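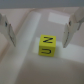
Small Things and Where They Are Kept

Muvora Quarterly, Interiors and Equipment
28/09/2023

A lettered cube is among the oldest objects in any learning collection, and one of the easiest to lose. It rolls under cabinets. It travels home in pockets. The collection maintained by the Varnance Center in Ruteo holds 1,518 small items, and the yellow cubes with black letters are among those most often requested. On one of them a thick Z is printed on one face, and on the next a curved letter lies on its side, so that it may be taken for a U or a C depending on which way the reader has turned it.

That ambiguity has been known for as long as such cubes have existed. A cube has no fixed top, and a letter printed on it is upright only by agreement. The Center's catalog therefore lists each cube by its full set of faces, beginning with the letter that is least likely to be misread. Z is a poor choice for this purpose, as a quarter turn makes it an N. The catalogers now begin with R or K wherever one is present.

Color was the subject of longer discussion. Yellow was retained during the review completed in July, chiefly for the contrast it offers against dark print. Staff had also tested a natural finish and a pale green. Both were attractive on the shelf and proved tiresome to read at the end of an afternoon.

The work surfaces in Ruteo received less attention at the outset, although they have had the greater effect on the daily use of the rooms. A hard top is easily wiped, and it is loud. A dropped cube strikes it, bounces and continues to the floor. Cork was introduced first on a single table and extended the following year, at the request of those who worked beside it.
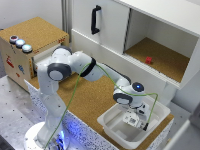
Cork, and What Is Set Upon It

The cork used at Varnance is light brown and speckled, and its front edge is faced in white with dark speckles. The facing protects the part of a cork top that fails first. Unprotected edges crumble under sleeves and belt buckles, and the repair is seldom neat. A straight, hard edge also gives the eye a clear line at which the table ends.

The same material covers the top of the small wooden cabinet that stands close by. Matching the two was a practical decision. An item set down on the cabinet behaves as it would on the table, and offcuts from the larger surface were sufficient for the smaller one. The sides were left in light wood.

Maintenance is modest. The Center's guidance asks for a dry brush each evening and a damp cloth once a week, with the cloth well wrung out. Adhesive tape is not permitted on cork. Ink marks are left alone until the annual inspection, when the surface may be lightly sanded and sealed again. A top in regular use is expected to last 7 years.

Readers who are considering cork for their own workrooms should order one sheet more than the plan requires. Speckle and tone vary between deliveries, and a patch cut from a later batch will remain visible.

The Plain White Bin

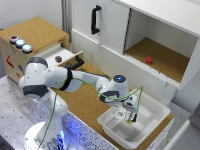
By L. Fang

The bin is the least admired piece of equipment in any workroom. At Varnance it is a rectangular plastic tub, white, with a wide flat rim and sloping walls. The rim provides a firm grip for two hands. The slope allows a hand to reach the corners without scraping the knuckles, and permits bins of the same pattern to nest when they are put away.

Translucent plastic has a further merit. Held toward a window, such a bin shows in outline whether something small has been left inside. The raised pattern molded into the floor stiffens the base, though it does collect dust, and the cleaning schedule sets aside five minutes for each bin on that account.

Labels are kept to the cabinets. The one beside the cork table carries a red sticker with a fire extinguisher symbol on its front, together with smaller stickers in blue and red. The bins themselves bear no category names under the Center's rules, so that any bin may serve any part of the collection. What a bin holds on a given day is written on a card, and the card is returned to the catalog desk with the contents.

The catalog desk at Varnance supplies copies of its cork care sheet and its list of cube faces on written request.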